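4.2 Bedding surface and reported night warmth

Zeeshan Janjua
10th May

Households in Rurkham were asked to keep a sleep diary for 7 nights in September, using their own bedding. Of the 498 diaries returned, about 400 were complete enough to score. Sheets were grouped by surface: flat weave, brushed, and pile. Warmth at waking was marked on a scale from one to five, where five meant too warm to stay covered.

Pile sheets scored higher than flat weaves in unheated bedrooms. In heated bedrooms the gap was small and fell within the spread of the diaries. Brushed sheets lay between the two in both cases.
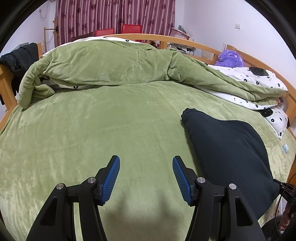

Figure 5. Short-pile sheet, light olive green, spread over a mattress.

Parveen Virk objected at the draft stage that the scale confuses warmth with softness, and that people who like a soft sheet will call it warm whatever the room is doing. The objection is partly met by the second diary question, on comfort, which did not follow the warmth score closely. It cannot be ruled out for the pile group.

Washing was not controlled. Pile flattens with repeated laundering, and the age of each sheet was given from memory.

Comments

Sethi: Was the weight of the duvet recorded? It would swamp any effect of the sheet.

Petwood reader: Table 3 has the brushed and flat columns swapped, I think.

Related items
Curtain linings and bedroom draughts
Pillow height in side sleepers
The Pluramura blanket survey: methods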